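# 双臂采集插拔类任务,线缆初始状态要不要每条都重新摆?

**Tomás Abreu**

我们组在给一个模仿学习模型攒示范数据,任务是桌面上的电器操作:拔充电头、插充电头、按排插的开关、按开关盒上的 ON 和 OFF。双臂,两边都是二指夹爪,头部一路相机,手腕各一路。遥操作录制,操作员三个人轮班。

目前录了 1,585 条,按开关的那部分训出来基本能用,插拔的部分很差。具体表现:

- 充电头在排插最边上的孔位时,手能到位,换到中间孔位就偏。
- 线的形状一变,手会往线那边去,像是把线当成了目标。
- 夹住以后经常不往上提,停在原地,过十几秒超时。

现在的做法是每录完一条,操作员把充电头插回原来的孔,线随便拨一下就开始下一条。我回头看了一部分,线的样子其实都差不多,因为同一个人拨线的手势是固定的。

想问两点。第一,线缆需不需要每条都重新摆,还是把它固定住,先让模型学会拔?第二,失败的那些条(夹空、夹歪后重来)要不要留?我们有的留了有的删了,没有统一标准。

数据管理用的是 Greron,训练脚本是自己写的,动作分块长度 100。

---

**Bjarke Mikkelsen**

数据不够,多录。我们当时也是一千多条的时候不行,后来加到 2,132 条就好了。线不用管。

---

**Noemi Kowalczyk**

我不太同意只加数量。如果每条的初始状态都一样,再录一倍也还是那一种情况。我们去年在 Nurkach 项目里做过差不多的任务,讲一下当时的流程,你可以对照着改。

**初始状态。** 不要让操作员自己决定怎么摆。我们写了一张表,一共 19 种布局,每种写明排插的朝向、充电头在哪个孔、开关盒在哪个角、线大致往哪边走。采集界面在每条开始前随机给一个编号,操作员照着摆,摆完拍一张初始图存档。线不要求摆得跟表里完全一样,只规定走向和接头的位置,剩下的自然就有变化。

刚开始操作员嫌慢,头两天产量掉了将近一半,后来熟了就回来了。

**线缆要不要固定。** 分两步。先录一小批线缆整理到一侧的,确认模型能学会夹和拔。这一步要是都过不了,问题多半在相机标定或者动作对齐上,跟线没有关系。过了之后再放开,让线散在垫子上,两批混着训。不要只用固定的那批去训最终模型,部署的时候没有人替你理线。

线散开的程度可以参考这张:排插横放在中间,充电头插在最左边的孔,它的线绕到排插左侧,接头朝上;排插自己的电源线在右下方盘了几圈,三脚插头搁在左下。开关盒放在左上角。
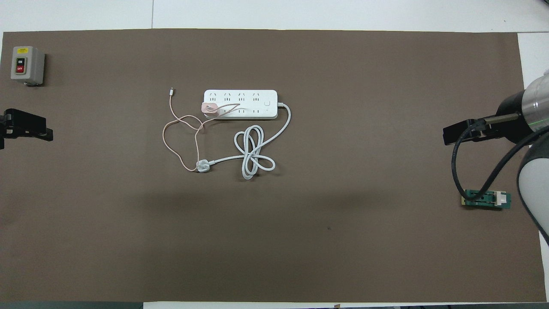 *插拔任务的一种桌面布局,两条线都散放*

有一点容易漏:排插自己的电源线也要算进布局表里。我们最早只变充电线,电源线一直堆在同一个位置,结果把那团线挪走以后成功率明显往下掉。模型大概是拿它当参照了。

**垫子。** 白排插放白桌面上,深度和边缘都不好看清,我们铺深色垫子。垫子至少换两种颜色,各录一部分。垫子要压平,夹爪下探的时候会蹭到。

**失败的条。** 分开处理:

1. 夹歪了,松开重来,最后成功的,留,打 retry 标签。这种对你说的“停在原地”有帮助,模型能看到怎么从没夹好的状态里出来。
2. 夹空以后操作员停下来聊天或者看手机的,把停顿那段剪掉再留。
3. 最后没完成的,不进训练集,单独放,做成功检测的时候用得上。

你那个夹住不提的问题,我怀疑跟停顿有关。操作员夹住以后习惯先停一下,确认夹稳了再拔,训练数据里就有很多静止的帧。把夹爪闭合之后的静止时长统计一下,如果普遍超过一秒,先剪掉再训一次看看,不需要重录。

**按键。** ON 和 OFF 上下挨着,示范里手指落点要在按键中间,不要斜着压。排插右端的开关很小,建议单独算一个子任务,别跟拔充电头连在一条里录。

**安全。** 插拔示范期间排插不接墙上的电,我们的规定是三脚插头必须留在垫子上,相机能看到,质检的时候也顺便检查这一项。

---

**Tomás Abreu**

统计了静止时长。三个操作员里有一个平均停两秒多,另外两个不到半秒,他录的正好是插拔最多的。先剪了重训,周三出结果。

布局表也在写,暂定十二种。孔位那个问题查了一下,中间孔位总共只有几十条,之前没人注意。

---

**Bujar Ivanov**

补充一点,双臂的话要在表里写明用哪只手。我们在 Grorka 那批数据里没规定,同一个布局有人用左手有人用右手,训出来两只手一起往中间伸。后来按充电头在排插的左半边还是右半边来分,就没再出现。

另外初始图建议跟上一条的叠在一起看,半透明那种,摆没摆够变化一眼就能看出来。脚本很短,需要的话我贴上来。

---

**Tomás Abreu**

需要,麻烦贴一下。左右手我们现在也没规定,明天加到表里。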